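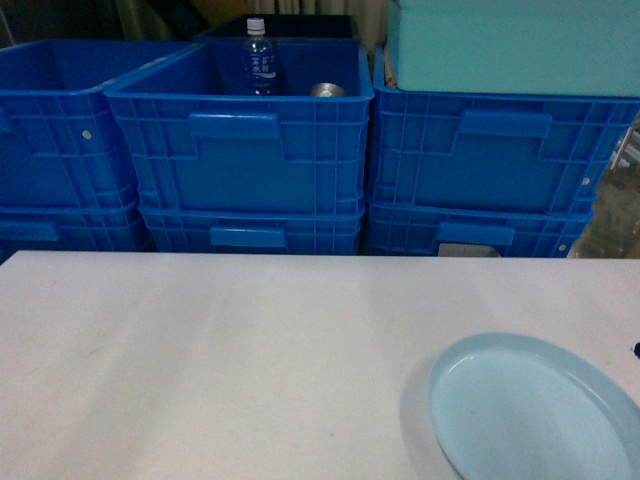 Jarcombe is looking for people to try out the Listel, our two-armed tabletop robot kit, before it goes on sale. The kit is meant for small workshops, test kitchens and packing rooms, where one person sets up a job in the morning and the robot repeats it. Most of the jobs in this round are pick-and-place work at a white table, with blue storage crates stacked two high along the back and things like a light blue plate or a bottle of water to be moved. You would set up the job, run it, and write down what happened.

We have places for 30 participants. Sessions begin in April at our building on Pevov Street.

## What you would do

Each session lasts 2 hours. You get the printed quick-start guide and the kit as a customer would receive it, with the arms already bolted down. A member of our staff is in the room for safety but will not help with the setup unless you are stuck for a long time. We want to know where the guide fails.

A normal session goes like this:

- Read the guide and start the controller.
- Teach the robot one move by guiding the arms by hand.
- Run the move until the log is full or the time is up.
- Change something small, such as where an object starts, and run it again.
- Fill in the form.

The form is four pages and takes longer than people expect. Please leave time for it. Short answers are fine, but "worked OK" tells us very little. If the gripper let go early, write down which object and which step.

## Who can apply

You must be 18 or older and able to stand for most of a session. You need to read English well enough to follow written instructions. Experience with robots is not required, and half of the places are held for people who have none. If you have used the older Bauerfeind arm that we sold before this one, say so in your application - we are putting those people in a separate group.

We cannot take current employees of Jarcombe or people who live with them.

## Pay

Participants get $300 for the full set of four sessions, paid after the last one. If you have to stop early, you are paid for the sessions you finished. Parking behind the building is free. We do not cover travel.

## Safety and recording

The arms stop when they meet resistance, and there is a stop button on each side of the table. Long hair has to be tied back, and rings and bracelets come off before you start. Closed shoes only.

Sessions are recorded by the cameras on the kit. The recordings show your hands and sometimes your face. They are used by our engineering group to improve the software and the guide, and they are not used in advertising. You will sign a consent form at the first session. If you do not want to be recorded, this study will not work for you.

## How to apply

Write to the study desk at Jarcombe, 952 Pevov Street, or pick up a form at the front counter. Include:

- your name and a phone number
- the times of day you are free
- any experience with robots, machine tools or warehouse work
- whether you are left-handed

Applications close on Friday at 5 p.m. We call everyone who gets a place, and the rest get a letter. People on the waiting list may be called on short notice if someone drops out - tell us if you would rather not be.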